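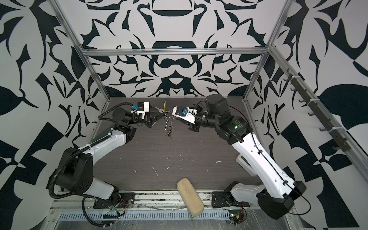 Handing over keys: teach by hand or by remote?

gantrymoth
Posted July 25, 2021

So I'm 300 demos into my key handover task and I'm getting grumpy. Left arm holds the key ring, right arm is supposed to take it. I've been driving both arms by remote from the desk, and the ring has a coil spring hanging off it that swings every time I so much as breathe on the controls. Do you folks grab the arms and move them yourselves for this kind of thing, or stick with remote?

tallowbit
By hand, every time! You feel the jaws touch the ring and you just stop. With remote I'm always guessing the last half inch. I did my whole Stillden set that way and never looked back.

Mowat_fan
Gonna disagree with tallowbit. If you're hanging on to two arms at once, your own hands end up in the camera view, and then the robot learns from pictures with hands in them. Mine froze up as soon as I stepped away. Remote is slower but at least the views match.

tallowbit
You can replay the path afterward with nobody in the way and record that, though?

Mowat_fan
Sure, if the spring hangs the same way on the replay. Mine wouldn't.

birnport_bench
I'd slow down before I switched anything. Park the left arm, count to 2, let the spring settle, then bring the right one in. Also, that patterned wall paper is a lot. Does it bother your cameras?

gantrymoth
Walls are fine so far, I kinda like them. The wait is a good idea, I've been rushing. What do I do with the old demos, toss them?

birnport_bench
Keep the ones where the grab was clean. I had 361 for a similar job and cut the messy ones, it trained better.

tallowbit
Still say try ten by hand. Costs you nothing.

gantrymoth
OK ok, ten by hand tonight and ten by remote with the pause. I'll post both.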